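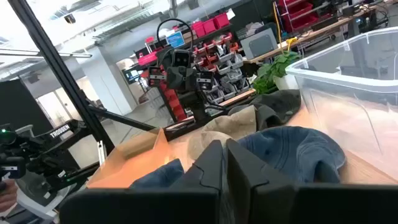
Foseo Forum > Home and Workshop Automation > Laundry: are we there yet?

tannoy_hut
July 6, 2023
Sorting mixed fabric into a bin is the task I keep coming back to. Hats, cloths, a few colours, all in one heap. Is any two-finger setup doing this unattended? I don't mean folding.

Shivam Jaiswal
Depends what you call unattended. At Goel we logged 802 picks from a mixed heap. 262 needed a person, nearly all double picks. Two cloths come up together and the wrist camera sees one.

millrace
So a third of them. That isn't a working machine.

Shivam Jaiswal
It's a third on a heap. Spread the items first and it drops a lot. I don't have the split to hand.

millrace
If I have to spread them I may as well put them in the bin.

oddleg_caliper
A bucket hat is easier than a flat cloth. The crown stands up and gives you an edge to close on. Dark cloth on dark cloth is the hard case, you lose the boundary completely. Clear bins are bad too. Depth sensors read straight through the wall and the arm clips the rim.

tannoy_hut
We put masking tape round the rim of ours. Clipping stopped.

oddleg_caliper
Tape works until somebody swaps the bin.

millrace
The Lindness laundry quoted us up to 1,100 items a shift by hand, wages included in the price. Show me an arm near that.

Shivam Jaiswal
I can't. For throughput, use people. For a small shop at night I'd take the slow arm and clear the faults in the morning.

tannoy_hut
Ours is the small shop. Will try spreading first and post the logs in September.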